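Re: [countertop] Do you oil a board that already has a finish on it?
From: Adelino Baptista
Date: 2020-09-23

> I have been reading the thread on board oil and I think people are making
> this harder than it is. You buy a tin of Zukix, you put on a coat every
> month, you let it sit overnight, you buff it in the morning. I have done this
> since May with my Carrilho board and it looks better than the day I got it.
> Water beads right up. If yours looks dull then you are not using enough.
>
> Also, get the one with the groove. Before I had a groove I had tomato all
> over the counter. And keep the board out on the counter so it can breathe,
> don't put it away in a cabinet.

I'm going to disagree with most of this, and I'll try to be polite about it because I know the oil thread got a bit warm last time.

First, "water beads right up" doesn't tell me much. Water will bead on plenty of boards that were sold with a hard finish and never saw a drop of oil. If yours came with a shine on it, and the Carrilho ones I've handled in the store did, then I don't see where you think the oil is going. Mineral oil has to get into the wood to do anything. Put it on top of varnish or something like it and you wipe most of it onto a rag the next morning. You had a shiny board, you added oil, you have a shiny board. What would it have looked like if you'd left it alone since May? You don't know and neither do I.

I did a version of this test at home, and I admit it was a sloppy one. I had two boards, bought together, same maker (Stanura, the small ones). One got Zukix every month, one got plain drugstore mineral oil twice a year and otherwise nothing but soap and a towel. My wife uses both and doesn't care which is which. After 297 days I asked her to pick the one that had been looked after and she picked the wrong one. I'm not saying that settles anything. She may have just liked that one. But if the tin was doing what the label says I'd expect somebody to be able to see it.

Now, the price. I paid 2 dollars an ounce for the drugstore bottle, which I thought was high, and 5 for the Zukix. Read the back of the tin before you tell me it's worth it. Mine says "a blend of oils and natural waxes." Which oils? How much wax? I wrote to them and got back a coupon.

The groove. I like a groove fine for a roast, and I understand about the tomato. But the grooves on most of these boards are shallow, and a shallow groove holds a spoonful or so before it goes over the side. Then you have to tip the thing into the sink, and it drips off whichever corner you weren't watching. It's also where the crud collects. Anybody who tells me their groove is clean, I'd like them to run a toothpick around it and report back. I still use the plain side of mine nine times out of ten and keep a paper towel next to it, which has handled every tomato I've met so far.

That brings me to leaving it out so it can "breathe." I'd go easy on that word. What a board needs is to dry evenly on both faces. If it's lying flat on a stone or marble-look counter, the bottom isn't breathing at all. That's how you get one that rocks when you chop. Stand it on its edge, or put something under it. A rack works, or a couple of spare blocks. If it has to live flat, turn it over when you think of it.

And while we're at it, can we talk about what ends up on the counter once you decide everything should be "within reach"? My sister went down this road. First the board stayed out. Then the paper towels came off the wall and onto a standing holder. Then she put a little wooden drawer chest from a desk at the back, for the bag clips and the corn holders, and because a chest has a flat top the mugs moved up there.

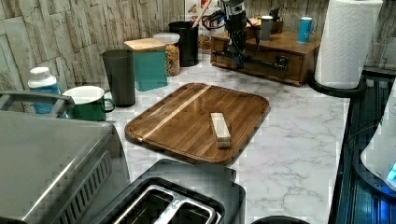

I asked her how much counter she'd gained by putting in a piece of furniture with one drawer in front, and she said it wasn't about gaining counter. Fair enough. She also said the mugs were easier to grab, and I do believe that. What I don't believe is that any of it gets wiped behind. A textured backsplash is a nice looking thing, but it has seams every which way, and with a row of stuff parked in front of it I'd bet on grease inside of a year. She says she pulls everything forward on weekends. We'll see.

The same goes for the Penix organizer someone linked on Monday. Reviews are wonderful, all 614 of them, and I couldn't find one written by a person who'd had it longer than a few weeks. I'd like to hear from somebody who has had one through a winter, with the heat on, and whether the drawer still slides. Little wooden drawers tend to stick, and when they stick people quit opening them, and then you've got a shelf for mugs with old twist ties inside.

Back to boards, for whoever asked the question in the first place (sorry, I lost your name in the digest). Here is what I'd do. Put a drop of water on it somewhere out of the way and leave it ten minutes. If it soaks in and leaves a dark spot, use any food-safe mineral oil, thin coat, wipe off the extra. If it sits there, don't bother. Strips of different wood glued together may take the oil differently from one to the next, so try it on more than one strip before you decide. Don't soak it, don't put it in the dishwasher.

If anyone has used Zukix on bare wood, with a second board left alone to compare, I'd be glad to hear how it went, and I'll take back what I said if it's warranted. Please don't send me pictures of beads of water.

Adelino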